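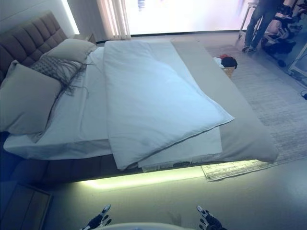
Evaluation of the Kotine Two-Handed Service Kit for Bed Making
Project report, Plilville Technical College, Automation Program
Submitted 10/5/22

1. Purpose

The project reviewed the Kotine kit as a possible product for short-stay rentals. Aigner sells the kit with two five-jointed arms, two hands, a head camera and a base controller. The sales sheet lists bed making, towel folding and light pickup as supported tasks. Only bed making was reviewed. The question was whether a small operator could put the kit to use without hiring a programmer.

2. Test Setup

Work was done in a furnished bedroom. The bed has a white fitted sheet, a folded duvet, a runner and pillows, one of them a small decorative pillow with long fringe. A tall window next to the headboard lets in strong daylight. The room was left this way on purpose, as a rental would have the same problem.

The task was split into 3 stages:

Stage A: unfold the duvet and spread it to the corners.
Stage B: place the runner across the foot end.
Stage C: set the pillows against the headboard.

Each stage was scored as complete, partial or failed. A stage was partial if a person had to touch the fabric once. Two touches counted as failed. In total, 200 stage attempts were logged.

3. Hands and Covers

The hands are the main selling point of the kit. Fingers have dark rounded tips, and fabric covers protect the arm and the base of each finger.

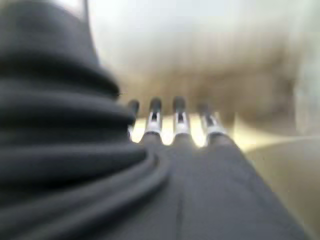 The covers keep lint out of the joints, but they add bulk at the wrist. When the hand reaches under a duvet edge at a low angle, the sleeve touches the mattress before the fingertips do. The wrist then has to be raised, and the grip is made on the top layer only. On two stacked layers this is useful. On a single thick duvet it leads to slipping. Aigner offers a slimmer cover as a separate item, which we did not order.

The metal parts of the fingers are not covered and reflect light. With the curtain open, the vision software sometimes marked a finger joint as a fabric edge. Lowering the camera exposure reduced this error but made white-on-white seams harder to find.

4. Results

Stage B gave the best results. The runner is darker than the bedding and its edges were found on most attempts. Stage A was mostly partial, with the far corner as the usual point of failure. Stage C worked for plain pillows. The fringe on the decorative pillow caught between fingers, and that pillow was dropped from the later attempts.

5. Support and Cost

The manual covers assembly well and error codes poorly. Calibration took roughly 2 hours the first time. Replacement fingertips are rated by the seller for 1000 grasps, a figure we did not have time to check. Email support answered our exposure question but not the one on wrist angle.

6. Recommendation

The kit is suitable for a training lab. We do not recommend it for a rental operator in its present form. A repeat test with the slim covers is planned for February.

Related reports
Zimico Floor Cart: Battery Life Under Load
Towel Folding With a Single Arm
Low-Cost Fingertip Materials Compared
Camera Exposure Settings for Indoor Robots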